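Search papers, authors, topics
Search

4.2 Distractor clutter

We trained the Ornico policy in simulation on 1234 episodes and then added loose parts it had no business touching. Backdrop color and table shading were drawn at random, which explains our taste in pink. Each layout was run 30 times - long enough for the policy to embarrass itself in more than one way. Most failures came before contact: the gripper stopped over the right object and dithered between it and its neighbor. Widening the range of start poses helped. Doubling the network did little except warm the office in March.
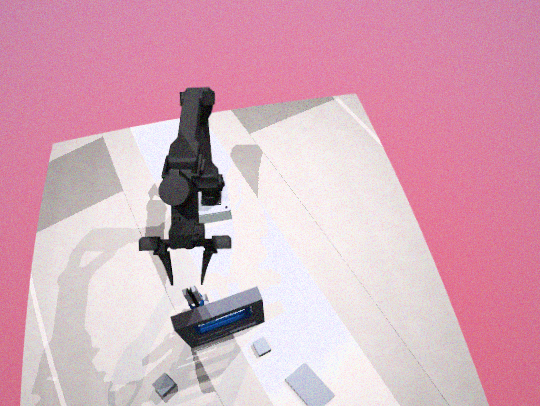
Figure 3. Simulated clutter layout, with the open gripper above the dark box and the small upright object behind it.

Related items
Petchrat and Lazarević, Grasp Hesitation in Clutter
The Drergate Layout Set
Hunstead Simulation Notes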